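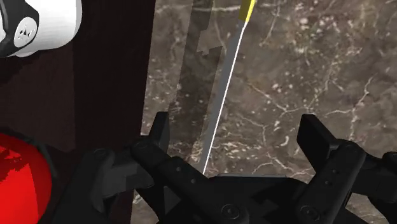 Wrist view, simulated: gripper open around the gray shaft of the yellow-handled tool.

erow-openday
Data card, last edited May 1, 2021

What this is
Simulated gripper episodes logged at the Erow open day in Cáceres. Visitors got a controller, two minutes of coaching and a tool on a marble-patterned surface. The results are in the folder, and so are the feelings of the people who steered.

Contents
1,754 episodes recorded, 1,478 kept. The rest are in /rejected, which makes better viewing. Each episode has wrist video, joint angles and a text note typed by whoever was at the desk. Notes by Abelardo Ospina are full sentences. Notes by Jhosep Palomino say "ok" or "no".

Who drove
91 visitors, ages not recorded. Some came back for up to 2 more turns and did worse.

Known problems
The marble texture is very busy and was picked by vote. Shadows have jagged, stepped edges in places. Do not train a shadow remover on this and then write to us.
The sim was tuned in February for the Zotum demo, and the friction values never got changed back. Grasps are a bit more generous than life.
"Success" means the person at the desk said so.

Splits
Train and test are divided by visitor. The Esa folder is the staff warm-up; leave it out of any scores, especially ours.

Contact
Open an issue. Abelardo answers; Jhosep closes.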